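Gears on a grey cloth

I cleared the bench on Monday evening, which took longer than I'd planned, and finally got on with the little gear set I bought in November. It had sat in its box on the shelf over the radiator all that time.

The set is an Orov, the small one. You get a round metal plate with a hole through the middle, some pins, some spur gears and a folded sheet of instructions in type so small I had to take my glasses off to read it. I bought it second-hand from Begoñe Villalobos, who had two and only wanted one. Hers is on her kitchen windowsill. Mine was going to be a present for my nephew, but he has moved on to football, so I kept it.

Before I could start there was the cloth to sort out. I always work on a cloth. Gears this size roll, and if one goes over the side I can lose half an hour to it. The old cloth was a cut-up curtain with a hem that caught on everything. The new one is a length of plain dark grey stuff from Utada, the remnant shop near the station. I asked for enough to cover the top and hang down a bit, and the woman cut it generously.

It creased badly in the bag. I ironed it once, put it on, didn't like the way it sat, took it off and ironed it again. Then I gave up on getting it perfectly flat. A few soft wrinkles don't matter as long as there isn't a ridge right where you want the plate to go.

While I was at it I did the floor. I'd been meaning to for weeks. Everything that had been pushed under the bench came out, including a bag of offcuts and a box of jam jars I was saving for no good reason. I swept, then mopped twice with the Asen floor cleaner, the one in the big bottle. It is a pale floor and it shows every mark. The scuffs don't come out any more, whatever I use, and I've stopped trying. The seam down the middle is another thing I've stopped looking at. But it does catch the light nicely after a clean, and a dropped pin is much easier to spot on it than on the old carpet tiles.

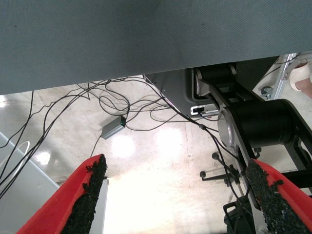
Putting the plate together

I started with the plate by itself in the middle of the cloth, and made sure it didn't rock. It is a decent bit of metal, silvery white, with a slight shine. I'd wiped it with a dry duster first. The instructions say to use a drop of spirit, but I didn't have any in the house and I wasn't going out for it.

The pins were already in when I got it. Begoñe had warned me that one of hers was loose, so I tried each of mine with a fingernail. All sound.

Then the gears. They are a creamy white with fine teeth, and they drop over the posts. My mistake the first time was pressing down hard, as if they needed to click. They don't click. You lower them on and give them a small turn, and they find their own level. If one sits tilted, take it off and put it back on. I tried tapping one down with the handle of a screwdriver and regretted it straight away, though no harm was done.

The sheet tells you to work clockwise from the top. I went left first, then lower right, and left the pin at the top for last. The left one is the easiest because it sits well inside the plate. The lower right one hangs its teeth over the rim and looks wrong, and I had it off twice to check before I went back to the drawing and saw it was meant to be like that.

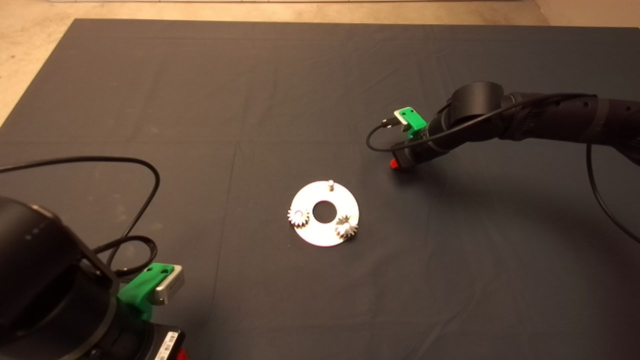
I like this stage, with two on and one post still waiting. It's a good point to stop and put the kettle on, and I did. The light in that room is strong from overhead and by half past eight my eyes were getting tired, so I had my tea in the kitchen and read the paper for a bit.

When I went back I put on the last gear and turned the whole lot slowly with one finger. It was stiff in one place. I took all the gears off, ran a dry toothbrush round the teeth, and put them back. It was better after that. There had been a bit of fluff in one of them, probably off the new cloth, so I shall have to wash that before I use it again. It is already picking up dusty marks. Dark grey was perhaps not the cleverest colour, but pale gears do show up well against it, and that was the point.

Other things, for my own reference as much as anyone's:

The Utada cloth cost less than I thought and there was enough left over to make a cover for the sewing machine.

The Orov box doesn't close properly once you've opened it out. I've put an elastic band round it.

Iglesias do spare gears singly. I rang and asked. The part number for the small cream one is 2,365, and they had 11 left when I called. I've ordered two.

The jam jars have gone to the charity shop. The offcuts are back under the stairs, and I'll go through them when the weather is worse.

Next I want to try the bigger Orov plate, if Begoñe will lend me hers. She says it's fiddly and that she never got the middle part to run smoothly. I'm going round on Saturday to look at it.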